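**Kitchenware Assistant (part-time, casual), Fevmont Household Centre**

Fevmont invites applications for a casual position in its household goods room at 61 Clornirport Road. The successful applicant will sort donated crockery, set plates in their stands and hang mugs on the mug trees.
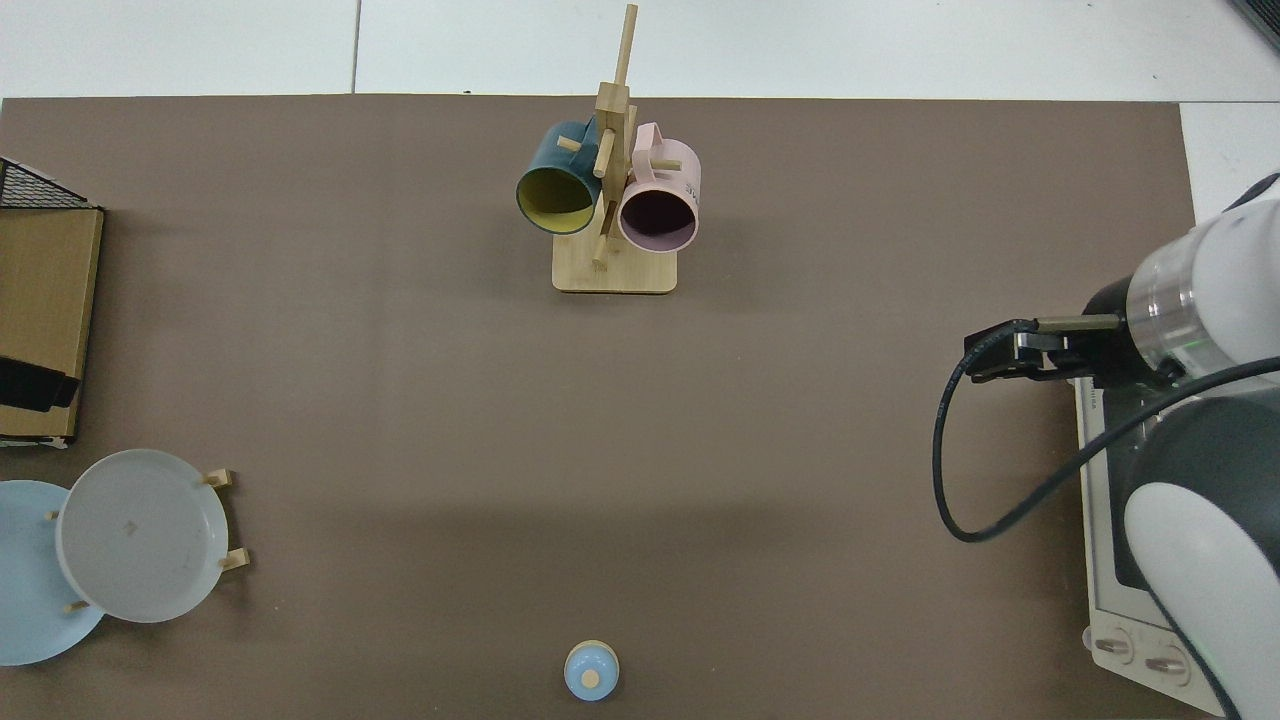
According to Krešimir Petkov, most new starters learn the shelving order within a fortnight, but matching cups to saucers takes longer and should be asked about at interview.

Shifts run for up to 8 hours, beginning at 9 am. Applicants must be able to stand for extended periods. Training is provided in May. Please send a résumé and a brief cover letter to the Centre, quoting position 3840.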